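Folding from a mixed pile
2023-10-25, Vaughan Goodwin

Another wash load, another set of notes. The method has not changed much since the start of October: tip the clean clothes out in a back corner of the table, take one item, flatten it in the middle, fold, stack. A smooth top helps. Cotton slides on it, so a garment can be turned without lifting the whole thing. 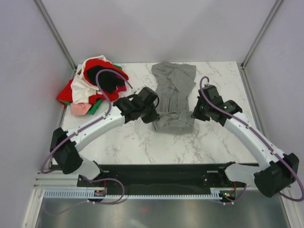 Flattening takes longer than folding. I find a hem or a shoulder seam first and pull the cloth out from there, one edge at a time. Pulling from the middle only moves the creases elsewhere. Sleeves go out sideways before any fold is made, and the collar is set square to the table edge.

I fold to a width of 9 inches, which suits the Jullow drawer inserts. The Bagheri ones are wider and want 11. I tried a folding board from Plurkov last year and gave it up, as it was too narrow for anything with a thick cuff.

Grey jersey is the awkward one. Front and back look alike when crumpled, and the speckled sort hides its seams. I go by the neck label. Failing that, the lower side of the neckline is the front. 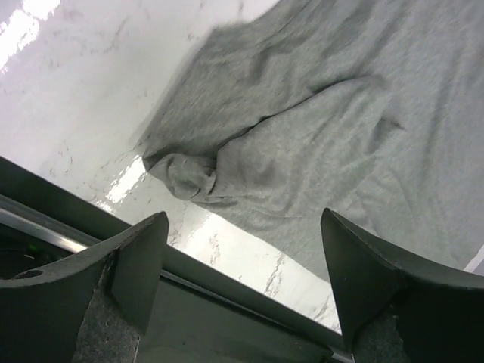 Should knitwear be folded while it is still slightly damp?

Leave it until it is fully dry. Damp cuffs hold a crease and the drawer starts to smell. Thick cuffs need an extra night on the airer, even when the body feels dry.

Next load is towels, folded in thirds lengthwise and then in half.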